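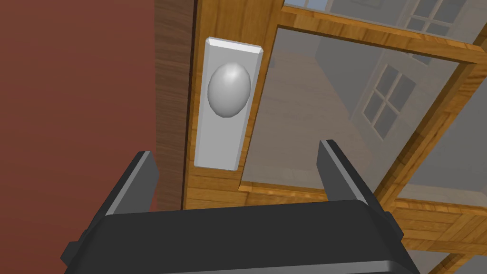

Fouzia Kazmi wrote that the old schedule was better for families, and that she will not renew her pass if the choir keeps the evening hour.

> I have sung with Gernby for many years and I never complained.
> But when we finish at half past nine, the last bus to
> Flusorville is already gone. Two times in October I paid for
> a taxi. Please let us vote again.

Dear Fouzia, dear all,

Thank you for writing this openly. I want to answer carefully, and I ask you to excuse my English where it is not smooth.

The vote in October was about the hall and not about the hour. I looked again at my notes and the hour was only mentioned at the end, when several people were already putting on their coats. So I agree with Fouzia that we can vote again. Please send me your answer before the next rehearsal: early hour (six) or late hour (half past seven).

About the money. The hall costs us 387 for the winter, and the early hour would add 100 to this. We have 248 in the account today. The altos who still did not pay know who they are, and I will write to them separately.

For the spring concert we will keep the Onu songs, all four. The second one is still too fast in the middle part. Please practice the words slowly at home, without the melody, and mark your breaths with a pencil. The basses come in on page six, not on page five. My copy had this wrong also.

If somebody with a car drives toward Flusorville after rehearsal, please tell me. I would be glad to make a small list of rides.

With kind regards to everybody

Previous message | Next message | By thread | By author

Comments (3)

I vote for six. My children are in bed by eight.

Half past seven please, I work until six and cannot come earlier.

I can take two people to Flusorville, but only to the station.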